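Torlow completes first collection round for two-arm food handling

Hamside, 25/11/2023

Torlow has completed the first round of recordings for its Phromma learning system, which trains small two-arm robot cells to handle light, easily damaged goods. The round comprises 2,000 recorded runs, of which 282 were rejected at review and will not be used for training.

All runs were collected by operators guiding the arms by hand control. Each arm carries its own camera at the wrist, and a fixed camera covers the table. Joint positions, gripper opening and all camera streams are stored against a common clock.

The first task group covers the transfer of small pastries between a tray and a baking pan fitted with paper liners. Pastries were chosen for their variation in shape and for the low grip force they tolerate. Start positions are changed between runs, and operators are asked to work at an even pace.
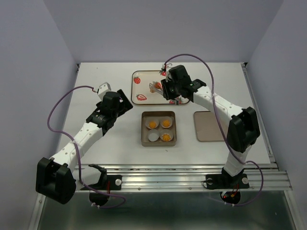
A run is accepted if the item is placed in the intended liner, the liner stays in the pan and no stream has dropped frames. Runs in which an operator misses a grasp and then recovers are kept and labelled separately. Runs in which an item falls outside the pan are removed.

"The early recordings were too uniform," said Kanokwan Wattanapong, who leads data collection at Torlow. "The operators had learned one approach to the pan and repeated it. We rewrote the instructions and discarded that batch."

Recording was carried out by 11 operators at the company's Hamside site. Review was done using Fokow, Torlow's in-house playback tool, which shows the camera streams beside the gripper trace. Each run was checked by a person other than the operator who recorded it.

A second round of 1,000 runs is planned for February. It will use the same cell layout and add tasks in which both arms hold the pan. Results from models trained on the first round will be reported once testing is finished.

Torlow develops control software and training data for small robot cells. Press enquiries should be addressed to the Hamside office.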